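How to compare two grippers on a paper envelope

Last updated: 2025-12-21

Vendors like to demo grippers on foam blocks. Foam forgives everything. Paper lying flat on a table doesn't, so I use an envelope before I believe any claim about fine handling. 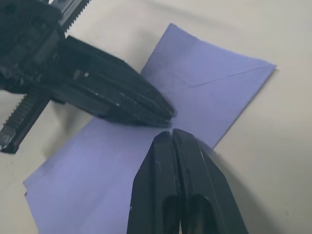 1. Set up

Lay one envelope flat, flap side up, on a plain smooth tabletop. Don't tape it and don't prop up a corner. Bring both arms in with the fingers closed and stop with the tips just over the paper, close to each other. If the two arms disagree about where the middle of the envelope is, fix the calibration now. Everything later depends on it.

2. Test one gripper at a time

Park the other arm well clear. Try to pick the envelope up by an edge, 6 attempts per gripper, same starting position each time. Write down every miss. The Cendeo score sheet has a box for "partial success" - I leave it blank. Either the paper left the table or it didn't.

3. Test the handoff

Lift with one arm, pass to the other, put it down. Allow 3 tries. Check the paper for new creases after each one.

4. Repeat it much later

Fresh fingertips flatter a gripper. Run 200 open and close cycles and do steps 2 and 3 again. The Doležal notes say 600, and I have yet to see what the extra cycles tell you.

Narrow tips did well for me on edges. I wouldn't assume they do as well on a mug, and this test won't tell you.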